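Ulville Cycling Club
Minutes of the members' meeting, Jan 17, 2019

Chair: Nomvula Ndlovu
Minutes taken by: Ivone Cavalcanti

1. Opening

The chair opened the meeting at seven in the evening and welcomed the members. The minutes of the previous meeting were read and accepted with one correction: the word "trailer" in the section on transport should be "tow bar". Ivone apologized for the mistake.

2. Trailer for the club bicycles

This was the main point of the evening. The club has until now carried the bicycles to the races on the cars of the members, and for the spring tour to Wonent this will not be enough. Nomvula presented two offers for a used trailer.

The first offer is from the Evangelista rental yard. It is a closed trailer with rails on the floor for the wheels. The price is 1000 dollars, with the spare wheel and the cover for the coupling included. The second offer is from a private seller in Wonent. It is an open trailer, the price is 958 dollars, and the lights must be repaired before it can go on the road.

Several members asked about the weight. The closed trailer weighs 310 kilos when it is empty, and the smaller cars in the club cannot pull it when it is full. It was answered that three members have a car which is strong enough, and that two of them will come on the tour in any case. One member was of the opinion that an open trailer is easier to load, and that the bicycles can be covered with a tarp. Another member replied that on the last trip the tarp came loose twice on the highway and one saddle was damaged.

There was a question about where the trailer will stand in winter. The Evangelista yard offers a covered place, but the monthly cost was not known at the meeting. Ivone will ask for it in writing.

Decision: the club will buy the closed trailer, on the condition that the brakes are inspected first. In favor: all present except two, who abstained.

3. Insurance and registration

The trailer will be registered in the name of the club. Nomvula has spoken with the insurance office and was told that the bicycles inside are not covered by the policy of the trailer. Members who want their bicycle to be covered during the transport must arrange this themselves. It was requested that this be written clearly in the letter to the members.

4. Use of the trailer by members

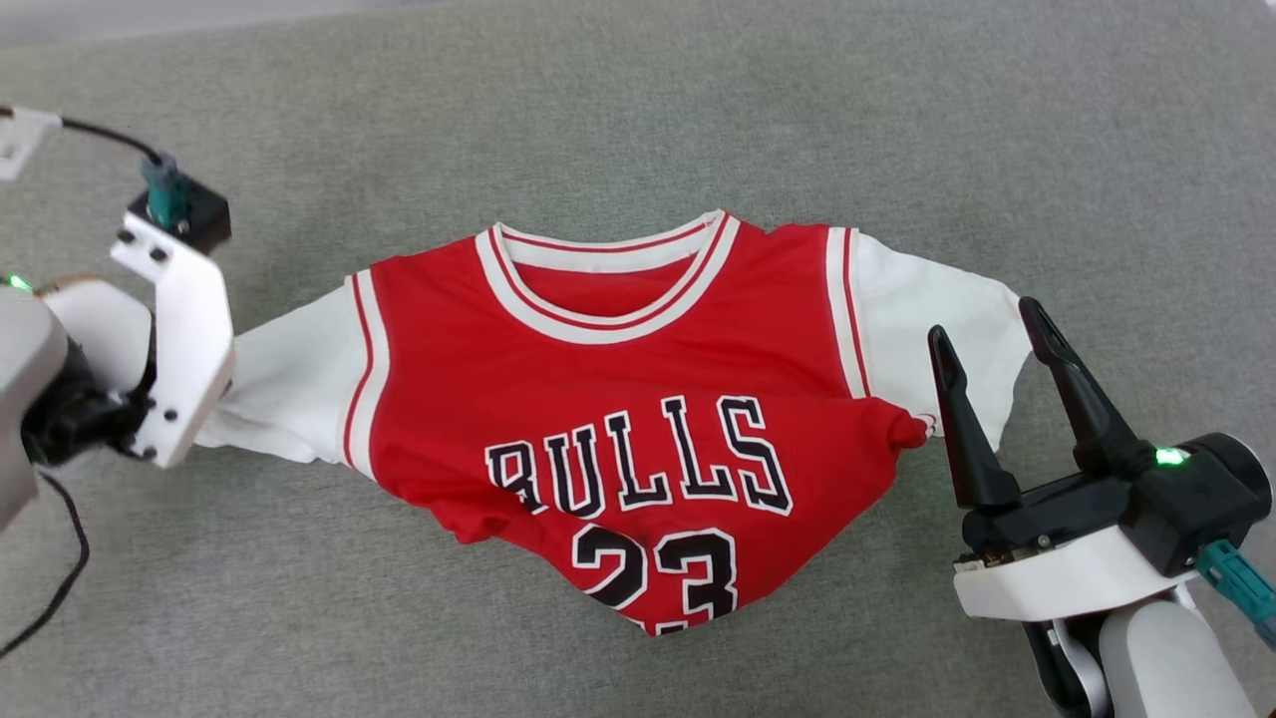

A member may borrow the trailer for private use when the club does not need it. The key will be kept by Nomvula. The person who borrows it shall return it clean, with the straps rolled up and the lights checked. It was proposed to ask a fee of 5 dollars per day, to be used for tires and grease. The proposal was accepted.

5. Other matters

The two old Zusteo roof racks are still in the club room. They do not fit on the newer cars. They will be offered to the members first, and what is left will be sold in April.

The straps with the broken buckles must not be used any more. Please put them in the box beside the door.

6. Closing

The date of the next meeting will be sent by email. The chair closed the meeting at a quarter to nine.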